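3.2 What people did with the tins at the back

I should say up front that I went into the Greston interviews expecting to talk about money. My whole pitch to the department was about household budgets, and I had a neat little form with boxes for weekly spend. Then Senga Skinner (she ran the pilot with me, and she's far more patient than I am) pointed out that people kept wandering off the form to tell us about the stuff they never eat. So we dropped two pages of questions and let them talk.

We ended up with 159 households across Greston and Gremalham, and we went back to 12 of them in July for a longer sit-down in the kitchen. Nearly everyone had what one man called his "just in case" shelf. Canned fish and canned meat came up again and again, and so did soup. A rectangular can with a pull tab, like the one in Figure 4, got talked about very differently from a can that needs an opener. People called the pull-tab kind lunch. The other kind was for storms!
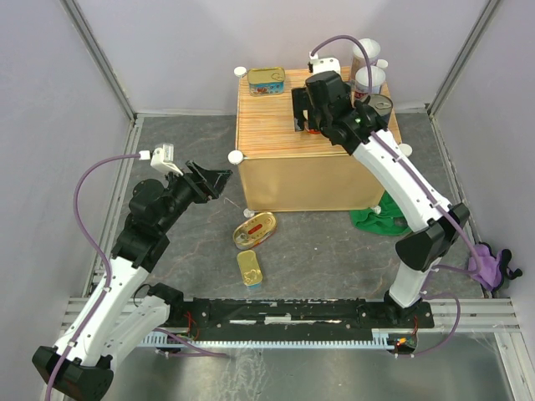

Figure 4. Rectangular can with a pull-tab lid.

So do people keep more canned food when money is tight?
Less, at least in our two towns, and the fullest shelves belonged to households that described themselves as comfortable.

That surprised me, though it didn't surprise Calum Ritchie, whose earlier work in Leckie found much the same thing with dried beans. His reading is that a reserve costs money you have to be able to leave sitting there. I mostly buy that. But a few of our tightest households had big reserves too, and they'd built them one can at a time over years (one woman still had her late mother's system of writing the month on the lid). I don't think budget explains her shelf at all.

Age muddies things further. Some 60 of our households had at least one retired person, and they talked about rotation, meaning old cans to the front, in a way the younger ones just didn't. I'd love to call that a generational habit, but it could as easily be that they have more time to mess with their cupboards. Section 3.3 takes up the rotation question using the kitchen interviews.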